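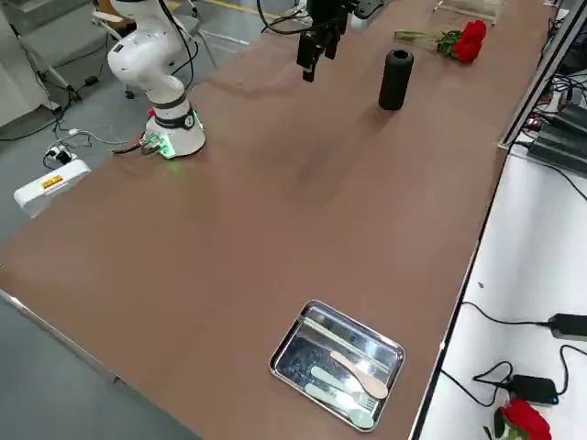
Mesas de madera: ¿aceite o barniz al agua?

Tiempo de lectura: 4 minutos

marisma_88
¡Buenas a todos! Llevo dos semanas lijando la mesa del comedor de mi abuela (haya maciza, o eso decía ella) y por fin la tengo lista para el acabado. Mi idea era darle aceite duro, el Isholm mate, pero mi cuñado insiste en barniz al agua y ahora dudo. Es una mesa de batalla: desayunos, deberes, alguna paella. Terminé con grano 180 y está suave que da gusto tocarla. ¿Qué haríais?

Heloísa Evangelista
¡Aceite, aceite y aceite! Tengo una encimera de roble con aceite desde octubre y cada vez que la repaso me gusta más. Si se mancha un trozo, lijas ese trozo, le das otra mano y a cenar. Con el barniz, cuando salta por una esquina, te toca lijar entera. Y el tacto no tiene comparación, parece que la madera respire (ya sé que no respira, no me riñáis otra vez).

torno_y_gubia
No respira :)
Ahora en serio, yo discrepo. En una mesa donde comen niños cada día, barniz de poliuretano al agua, tres manos finas, y te olvidas durante años. El aceite pide repaso cada pocos meses y casi todo el mundo lo deja. Luego vienen los cercos de los vasos.

marisma_88
Los cercos son justo lo que me da miedo. Mi abuela ponía hule, claro. Yo me niego a tapar una madera tan bonita.

Yi-an Chae
Depende mucho de cómo apliques el aceite. El error más común es echar demasiado: queda una capa pegajosa que no cura y que coge todos los cercos del mundo. Yo lo hago así:
- lijo hasta 150, aspiro y paso un trapo apenas húmedo para levantar el pelo
- dejo secar y repaso a mano con 180
- primera mano muy estirada, espero quince minutos y retiro TODO lo que no haya entrado
- al día siguiente, segunda mano con todavía menos producto

Y luego, paciencia. Al tacto seca pronto, pero yo no pongo nada mojado encima en dos semanas. Ojo con los trapos: extendidos al aire libre hasta que sequen, nunca hechos una bola, que pueden arder solos.

gubia_zurda
Me encanta este hilo, llevaba tiempo queriendo preguntar lo mismo. ¿Alguien sube hasta grano 400 antes de aceitar? Vi a un señor que llegaba a 2000 en un tablero de nogal y aquello parecía un espejo.

torno_y_gubia
A 2000 en una mesa de comedor es tirar el sábado a la basura. Cuanto más cierras el poro, menos entra el aceite. El 400 lo reservo para matar el brillo entre manos de barniz, y con mano ligera.

Heloísa Evangelista
Pues en piezas pequeñas yo sí llego a 400, unas cucharas de olivo me quedaron preciosas. En mesas me planto en 180, en eso te doy la razón (apuntad el día).

marisma_88
¿Y alguien ha probado la cera Stekeo encima del aceite? En la tienda me dijeron que ayudaba con el agua.

Yi-an Chae
La probé en una mesita auxiliar. Huele de maravilla y deja un satinado muy bonito, pero para comer encima se me queda corta: con una taza caliente se marca. Y si después quieres volver a aceitar, primero tienes que quitar la cera.

gil_del_taller
Una tercera vía: aceite con endurecedor, el de dos componentes. Una sola mano, cura rápido y aguanta el vino tinto mejor que cualquier aceite normal que haya usado. Es caro y hay que mezclar solo lo que vayas a gastar - a mí se me endureció medio bote por ansioso. Haz antes una prueba por debajo del tablero, que la haya a veces amarillea más de lo que uno espera.

torno_y_gubia
Eso sí te lo compro. Sigo prefiriendo el barniz, pero si tiene que ser aceite, ese.

marisma_88
¡Qué bien, gracias a todos! Voy a hacer dos pruebas por la cara de abajo, una con el Isholm y otra con el de dos componentes, y les dejo un vaso mojado toda la noche cuando hayan curado. Os cuento por aquí. Mi cuñado ya está avisado de que el barniz ha perdido la primera ronda.

Heloísa Evangelista
¡Y un poco de café, prueba también con café!

Temas relacionados
Quitar cercos blancos de una mesa barnizada
Lijadora Wulance: ¿qué platos le sirven?
Haya o roble para una encimera
Patas que cojean: calzar o recortar
Cómo guardar el aceite abierto sin que haga piel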